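GAME STUDIES 106
Unit 10: How Players Teach Each Other

Welcome back, everybody. Last time we talked about rules, and how a game tells you what it wants from you. Today I'd like to spend our time on something the designers mostly don't write, which is all the help players give one another once a game is out in the world. I love this subject and I tend to wander when I get going, so keep this handout close and you'll be able to find your way back to the main road.

Let's start with the tutorial, because it's the one piece of teaching the studio does control. Think of the opening of Clernomura, which you all played for homework. You wake up in a boat, you learn to row, you learn to tie a knot, and then the game more or less waves goodbye and lets you drift. Plenty of you wrote in your journals that you felt lost by the second island. Hold on to that feeling! It's where a player community usually begins: somebody is stuck, and somebody else remembers being stuck in the same spot.

Key term: the knowledge gap. By this we mean the distance between what a game explains and what a player needs to know to get on with it. A small gap gives people very little to talk about. A very wide one sends them away, often for good. Most games with a lively wiki sit somewhere in the middle, though where exactly depends a lot on who's playing.
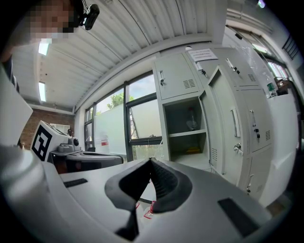
Photo: Bhatt

Now, players fill the gap in different ways, and I'd like us to be fussy about telling them apart. A walkthrough takes you by the hand from start to finish. A wiki page answers one question and assumes you know which question to ask (a bigger assumption than it sounds, as anyone who has searched for "the blue door thing" will tell you). Then there's the hint thread, where a person gives away just enough to get you moving and hides the rest behind a spoiler tag.

Our main case is Binuvau, the farming and trading game we looked at in May. Its official manual never explains how market prices move, so the players worked it out together, and the guide they wrote now has 123 entries. Read the "Grain and Salt" entry closely. Notice how the tone changes partway down, when a second writer takes over and starts arguing with the first.

For our next meeting:
Read chapter 2 of the Briklow reader, including the footnotes, please.
Pick a game you know well and write one page of help for a complete beginner.
Bring a printed copy, as we'll be swapping pages and marking the spots where we get lost.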